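Speaker notes: Cords, plugs and other soft things. Where household and shop-floor manipulation stands
Speaker: Abimbola Igwe
Saturday, January 2, 2021
Slot is 25 minutes plus questions. Notes follow slide order.

Slide 1. Title
Name, affiliation (Sondora), thanks to Montserrat Barrios for the session. Leave the title up while people sit down. No jokes about robot vacuums, the previous talk has them.

Slide 2. The question
Can a machine do the chores yet? Split it into two before answering. First, can the hardware physically do the motion. Second, can the software choose the motion without a person choosing it. For most chores on our list the first answer is yes and has been for years. The second answer depends on what the object does when you touch it.
A mug keeps its shape. A cord doesn't. Most of this talk is about the cord.

Slide 3. The chore list
Show the table, do not read it out. Point at three rows only: wiping a counter (close), loading a rack with rigid parts (done, in fixed layouts), tidying a corded appliance (open).
Someone will ask about laundry. Park it until the end. Cloth is harder than cord and has its own literature.

Slide 4. The task
Tidying a power strip sounds trivial. Steps as a person would give them: pick up the strip, gather the cord, fold or coil it, put the bundle down so it stays put. A child of six can do it badly. We would be pleased with badly.
The strip end of the job is a rigid grasp. The cord end is a flexible body fixed at one point and free everywhere else, and every pull on it can turn the strip.

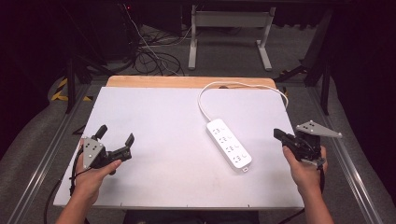 Fig. 1. Power strip and cord on a white board, with one hand-held gripper in each hand.

Say: a person is doing the work, through two-finger tools. No fingertips, no palm, no wrapping the cord around the hand. If a person can finish the chore under these limits, the gripper is good enough and the remaining problem is control. That is the whole argument for working this way and it should be said slowly.
Point out where the cord goes. It leaves the upper left end of the strip, loops over the top of the board and hangs off the right edge. Any plan that treats the board as the whole workspace has already lost part of the cord.
White on white is a fair test. Kitchens and break rooms are full of white cords on white surfaces. Depth sensing on a thin cord is poor at best, and color gives little help when the background matches.

Slide 5. Numbers
Our own set. 2,792 attempts by people using hand-held grippers, across all the tasks on slide 3. Of these, 700 involve a cord of some kind.
Policy trained on the full set, tested on cord tasks only: 162 trials. Do not quote a single success rate. Break it down as on the slide. Reaching and first grasp are reliable. Regrasp is where it falls apart. Final placement is scored only if regrasp worked, so the sample there is small and the bars are wide. Say so before Goicoechea's people do.
If asked about comparison with the Flundlow system: different objects, different scoring, no comparison possible. Move on.

Slide 6. What the gripper sees
Switch from the overview to the view at the tool. The fingers take up a good part of what the camera gets, and they cover the thing being worked on at the moment it matters most.
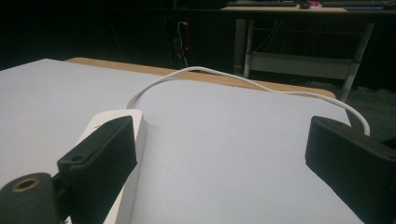
Fig. 2. View from a gripper. The near end of the white box is hidden behind the left finger.

Two points.
One, occlusion. The end of the box nearest the tool is out of sight. The policy has to remember it or infer it. People do this without trying. Ours keeps a short history, which helps on rigid parts and helps less on cord.
Two, the cable. Follow it from the upper end of the box, back over the far edge of the board, then right along the back and down toward the right finger. From this view there is no telling whether it passes behind the finger or into it. One camera can't settle that. A second camera or a force reading can.
Also mention the faint shadows under the cable. A basic line detector may pick up the shadow as well as the cable. Cheap to fix in training, easy to forget.

Slide 7. Shop floor versus home
On the shop floor you may change the job to suit the machine. Cord lengths can be fixed, ends can be clipped, strips can arrive in a tray facing one way. The Hilter line does this with harness parts and the automation there is plain and dependable.
At home none of that is allowed. The owner will not clip the cord first. Expect the home version to trail the factory version for a long time, on this task and on most tasks with anything soft in them.

Slide 8. Cost of the second arm
Skip if behind schedule.
Coiling wants two arms. One arm can do it with a peg or a clamp on the table, slower. For a shop, the peg wins on price. For a home, a peg on the kitchen table is a hard sell.

Slide 9. Current answer
Rigid object, known layout: yes.
Rigid object, messy layout: often, with a person nearby.
Cord, known layout: in parts.
Cord, messy layout: no.
Leave this one up during questions.

Backup slides
B1: scoring rules for regrasp. B2: camera placement options. B3: failure clips, sound off, play only if Barrios confirms the projector takes video.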